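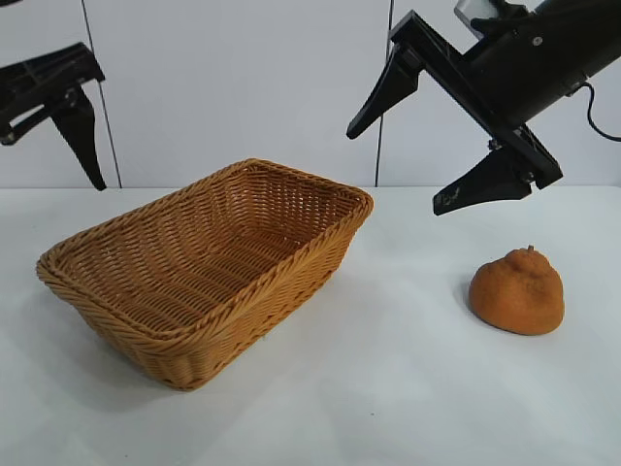 Humaira Mirani keeps knobbed mandarins in woven baskets through July and says a bowl traps moisture under the bottom layer. Her trial at Bultevcombe ran 48 fruits in 2 layers, at roughly 70 percent humidity.

We use cookies to improve your visit. Accept | Settings

Peel condition matters more than size — soft spots start at the base.
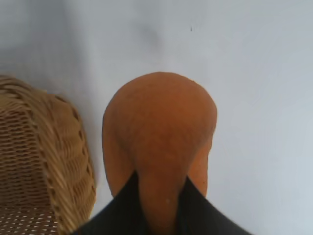

Orange, with the wicker basket at left.

A rolled or braided rim stiffens the opening. 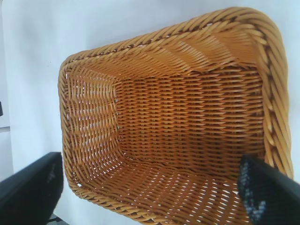

Tight rows in the bottom spread the load, and a cloth liner is optional.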